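[himton-growers] Re: Tomatoes from seed, is it too late?
From: Urszula Kaczmarczyk
To: himton-growers list

Hello all, and hello Charoen, welcome to the list!
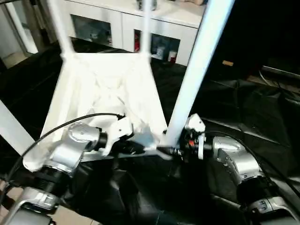

1. Is it too late?

Charoen Panyasiri wrote:
> We got the keys to our plot at Himton in June and my wife would
> dearly like tomatoes this year. Everything I read says to sow in
> early spring. Is there any point in starting from seed now, or
> should I buy plants? Also, what does well up there? The plot is
> at the top end by the water tank and it seems very windy.

For seed, yes, I'm afraid it is. You might get flowers before the cold nights come but you'd be very lucky to get anything ripe. Plants are another matter! I put in 5 leggy leftovers one June, half price and yellow at the bottom, and we were still eating from them when the clocks changed. Bury the stem right up to the first good leaves (it will root all the way along, which I still find wonderful) and water them in well.

2. Which ones

Go for small fruit. Cherry types ripen quickest and they forgive you for missing a day's watering. Any of the orange ones are lovely, and the bush kinds don't need their side shoots taking out, so that's one less job. I'd leave the big beefsteaks until next year, when you can sow them on a windowsill in March and fuss over them properly.

3. The wind

Oh, the top end. I had the plot next to yours for seven years before I moved down by the hedge, so you have my sympathy, but you also have the best light on the whole site! Put your tomatoes on the side of the shed away from the road. Canes want to go in a good 30 cm deep up there, and tie in loosely with soft string, a figure of eight between stem and cane. Fine netting along the windy side does more good than a solid fence, as the wind just tumbles over a fence and lands on your beans.

4. What you CAN sow now

Loads, and this is the bit I get excited about. French beans, beetroot, chard, spring onions, lettuce (somewhere shady, it sulks in hot soil), and carrots if you cover them against the fly. Courgettes too if you're quick. A courgette seed sown in warm ground in June catches up with the ones people have been nursing since April, I've seen it happen again and again.

Your soil will be thin on top of stones. Mine was. Compost, compost and more compost, on the surface, and let the worms take it down.

I have 9 spare plants in pots, all cherries, outside my shed by the lower gate. Take as many as you like, Charoen, the labels are mostly right. I'm usually there from six in the evening with a flask on the go.

Happy growing,
Urszula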